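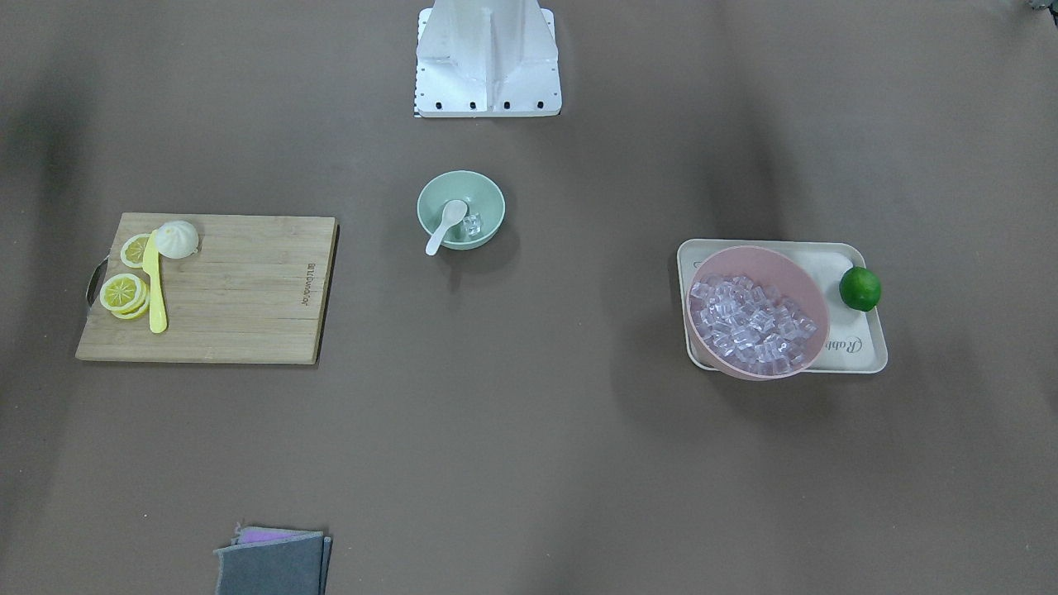 冬季における水出し茶の提供について

2020年1月28日

平素より当ブログ「Ledus 茶記」をご覧いただき、誠にありがとうございます。本稿では、昨年9月の記事に対して複数の読者の方からお寄せいただいたご質問を踏まえ、冬季における水出し茶の淹れ方、および自宅にお客様をお迎えする際の提供手順について、筆者の現時点での考えを申し述べます。

水出し茶は一般に夏の飲み物と認識されておりますが、暖房の効いた室内で長時間会話をする場合、冬であっても冷たい茶を所望される方は少なくありません。筆者宅では年間を通じて水出し茶を用意しており、季節による差異は主として茶葉の選定と氷の量に現れます。以下、項目ごとに記載いたします。

茶葉の選定

冬季には、香りの立ち上がりが穏やかで、冷えた状態でも甘みの感じられるものを優先しております。煎茶であれば深蒸しのもの、紅茶であれば渋みの弱いものが適当と考えます。焙じ茶も有力な選択肢ですが、水出しにした場合は香ばしさが控えめになるため、熱い焙じ茶に親しまれている方には物足りなく感じられることがあります。あらかじめその旨をお伝えするか、熱いものを別に用意しておくとよろしいでしょう。

現在主に使用しているのは、近隣の茶舗 Tullus が扱う深蒸し煎茶です。細かい茶葉が多く含まれるため、粗い茶こしでは底に粉が残ります。筆者はこれを欠点とは考えておりませんが、お客様によっては濁りを気にされる場合があり、その際は目の細かい布で一度こしてからお出ししております。布は無漂白の綿を用い、洗剤を使わず湯で洗って干します。香料入りの洗剤で洗った布を使用したところ、茶全体に花のような匂いが移り、すべて淹れ直したことがございました。以後、茶こし用の布は台所の他の布類と別の引き出しに保管しております。

分量および時間

筆者宅における標準の分量は、水800ミリリットルに対し茶葉7グラムです。容器に茶葉を入れ、水を静かに注ぎ、蓋をしたうえで冷蔵庫に移します。抽出時間は7時間としており、前夜に仕込んで翌朝に茶葉を取り除く運用が最も確実です。

途中で容器を振る必要はありません。以前は帰宅のたびに容器を軽く揺すっておりましたが、味が整うというよりも渋みが先に出る傾向が見受けられたため、現在は行っておりません。茶葉を取り除く直前に、長い匙でゆっくりとかき混ぜるにとどめております。

なお、抽出後の茶はその日のうちに飲み切ることを原則といたします。翌日に持ち越した茶は香りが落ちるほか、衛生面からもお勧めいたしかねます。余りそうな場合は、早めに煮物の割り水に転用するという方法もあります。煎茶の場合、大根との相性は良好でした。鶏肉にも試みましたが、こちらは筆者の家庭内で評価が分かれております。

水について

水は水道水を浄水したものを使用しています。市販の水を用いる場合には、硬度の低いものをお選びください。硬度の高い水では茶の色が濃く沈み、味の輪郭が鈍くなる印象があります。かつて旅先の土産としていただいた硬水で同じ茶葉を淹れ、並べて飲み比べた際には、同席者のほぼ全員が別の茶であると受け止めました。

冬季の水道水はもともと冷たいため、抽出の進み方が夏季よりも緩やかになります。そのため筆者は、仕込んだ容器を30分ほど室内に置きたくなるところですが、衛生上の観点からこれを避け、はじめから冷蔵庫に入れることとしております。味の不足は、時間を延ばすよりも茶葉をわずかに足すことで補うほうが安定いたします。

氷の取り扱い

水出し茶の品質に最も大きく影響し、かつ最も軽視されやすいのが氷です。冷凍庫の匂いは、当の家の住人にはほとんど感知されません。筆者自身、来客から控えめなご指摘をいただくまで、製氷皿の隣に置いていた干物の影響に気付いておりませんでした。

このことを受け、製氷皿は蓋付きのものに改め、茶会の前には古い氷を処分し、新しい氷を作り直しております。一度に多量の氷を必要とする場合には、密閉した袋に移しておくと匂いの付着を抑えることができます。

氷を卓上に出す時機は、お客様が着席された後が望ましいと考えます。ボウルに移した氷は室温で少しずつ溶け、底に水がたまります。この水をグラスに入れてしまうと茶が薄まりますので、氷をすくう際には穴の開いた匙かトングを使用してください。ボウルの下にトレーを敷いておけば、器の外側につく水滴が卓に広がることを防げます。
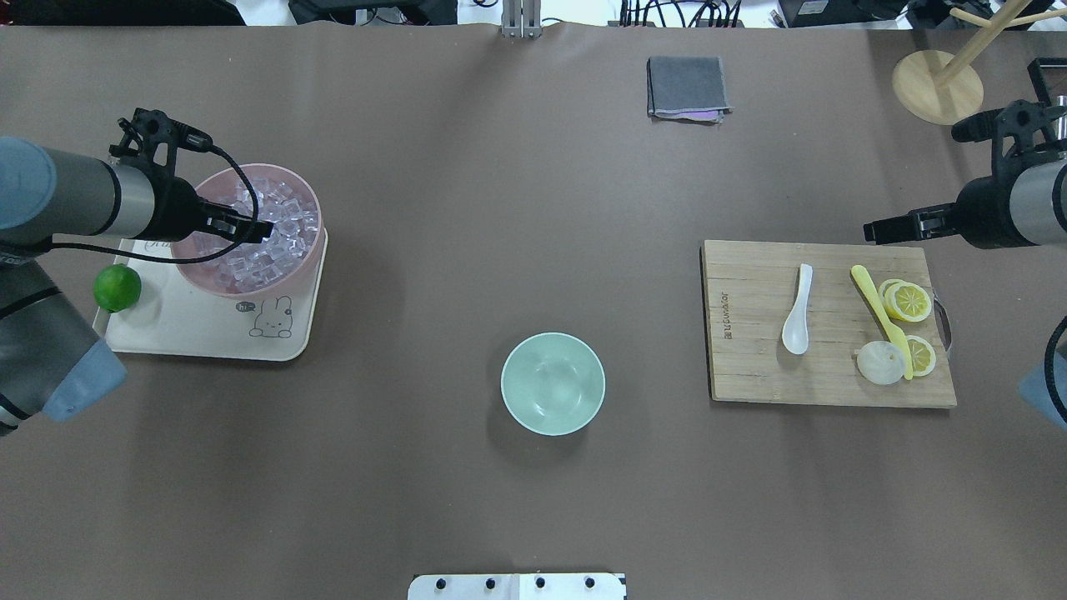 ピンクのボウルに入れた氷。トレーの絵柄はうさぎ。

氷を入れる量は、夏季にはグラスの半分程度を目安としておりますが、冬季はその半量に抑え、追加はお客様ご自身にお任せしています。はじめから氷を入れずにお出しし、氷を別に添えるという方法も、冷えを気にされる方には好評です。

器について

茶の色を見ていただくため、グラスは無色のものを基本としております。ただし冬季には、冷たいガラスに触れることを好まれない方もおいでになるため、厚手の陶器を併せて用意いたします。筆者は Seppälä という小さな食器店で求めた、持ち手のない白い器を長く使用しております。口縁がやや厚く、冷たい茶が唇に当たる感触が和らぎます。

氷や菓子に用いる器につきましては、格式をそろえることにこだわる必要はないというのが筆者の見解です。以前は茶器と同じ色調で統一するよう努めておりましたが、ある時期を境に、明るい色の樹脂製の器や、絵柄のあるトレーも用いるようになりました。小さなお子様を伴うお客様が増えたことが直接の契機です。落としても割れにくいという実用上の利点に加え、会話のきっかけにもなっております。

茶請けの準備

冬の水出し茶には、油脂の多い菓子よりも、干し柿、栗の甘露煮、薄く切った羊羹などが合うように思われます。切り分けにはまな板と小型の包丁を用いますが、葱や大蒜を扱うまな板との共用は避けていただきたく存じます。羊羹は匂いを拾いやすく、せっかくの茶の香りを損なうおそれがあります。

竹のまな板を菓子用に充てる場合は、使用前に表面を水で湿らせ、布で拭いてから用いると、糖分の付着が軽減されます。使用後は速やかに洗い、立てた状態で風を通してください。直射日光に長時間当てることは、反りや割れの原因となるため控えるのが無難です。羊羹を切る包丁は、一切れごとに湿らせた布巾で拭うと断面が整います。

干し柿は種の有無を事前に確認し、種のあるものは縦に開いて取り除いておきます。中にクリームチーズを挟む食べ方も広く知られておりますが、煎茶に合わせる場合は量を控えめにし、香りの強いチーズは避けることをお勧めいたします。

席の設えと時間配分

茶を置く卓には、花や置物を多く並べないこととしております。とりわけ香りのある花は別室に移します。水仙は冬の花として誠に好ましいものですが、茶の席では香りが勝ちますので、玄関に飾るのが適切でしょう。

お迎えから最初の一杯までの間が長くなると、双方に落ち着かない空気が生じます。上着をお預かりした後、まず温かい白湯を小さな器でお出しし、その間に冷たい茶を注ぐという順序が、筆者宅では定着いたしました。外から来られた方の身体が温まり、冷たい茶への抵抗も薄れるようです。

二杯目以降は、異なる茶葉で仕込んだものに切り替えることもあります。その際は、淡いものから濃いものへと進めてください。先日は深蒸し煎茶の後に Dasska という銘柄の紅茶をお出ししましたが、順序を逆にしたもう一組の席では、煎茶の印象がほとんど残らなかったとのご感想を頂戴しました。

お問い合わせへの回答

抽出に用いる容器の材質についてお尋ねがありました。筆者はガラス製を使用しておりますが、匂い移りのない清潔なものであれば、樹脂製でも差し支えないと考えます。蓋のパッキンは取り外して洗い、十分に乾かしてから戻してください。

茶葉を取り出した後の再利用についてもご質問をいただきました。水出し後の煎茶の葉には味が残っておりますので、筆者は当日中に熱湯を注ぎ、家人と二煎目を飲んでおります。お客様にお出しする用途には用いておりません。

玉露の水出しに関しては、筆者の経験がいまだ十分でなく、本稿での回答は差し控えます。春までに幾度か試したうえで、改めて記事として掲載する予定です。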